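Fruit bowls go out with Illbridge room bookings

May 15, 2021

Guest rooms at Rarel in Illbridge will have fresh fruit on the table from this month, after a short trial over the winter drew more comments than anything else on the feedback cards.

Each room gets one round bowl and a mix of oranges, tangerines and apples, both green and yellow. The fruit comes from Cocco, the grocer on the corner, which delivers to the guesthouse 3 times a week. Rarel has set aside $3000 to cover the cost through August.
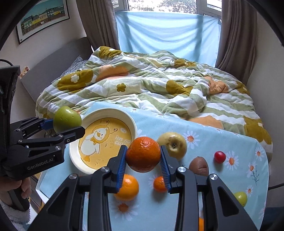
Guests are free to eat the fruit in the room or take it with them when they check out. Bowls are washed and refilled between stays – anything bruised goes to the kitchen for juice or sauce.

The bowls and tablecloths were ordered from Virnico, a household goods store on the north side of town. The order came to $488, with cartoon prints for the bowls and flowered cloths for the low tables by the beds. Plain white bowls were tried first, but families with children asked for something brighter.

Guests who would prefer not to have fruit in the room can say so when they book. Rarel is also taking requests for other kinds, and pears are likely to be added once the local crop comes in.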